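# Heler hand grippers – hire kit FAQ

Updated 07/02/2023, Tatiana Hájek. More answers coming, bit rushed.

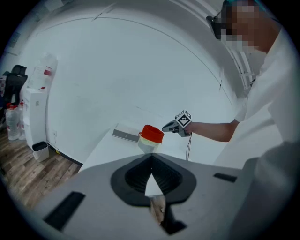 *Heler kit at the table. Marker cube on top of the gripper, orange-lidded container ahead.*

**What do I get?**
Two hand-held grippers, marker cubes, cables, one hard case. No table, bring your own.

**Do I need a robot?**
No. You hold the gripper and do the job yourself, the recordings go to your robot later.

**How heavy is it?**
400 grams each without the cable. Your wrist will notice by arvo – take breaks.

**Can two people record at once?**
Yep, one gripper each. Keep the cube faces clear of sleeves and hair.

**Does the colour of the table matter?**
Not much. Plain is easier. Shiny is a pain, we're still working on taht.

**What does it cost?**
$135 a day, or $77 a day if you book 7 days or more. Freight from Wedville is extra.

**Cable keeps snagging?**
Let it hang under the grip, dont wrap it round your arm. Longer one on request.

**Can I swap the finger pads?**
Yes, two screws. Spares in the lid pocket. Ask Libor before you glue anything.

**Cancelled booking?**
Full refund up to the day we ship. After that, half.

**Who do I ring if it breaks?**
Libor Jelínek at the Staltitz workshop. Mornings best.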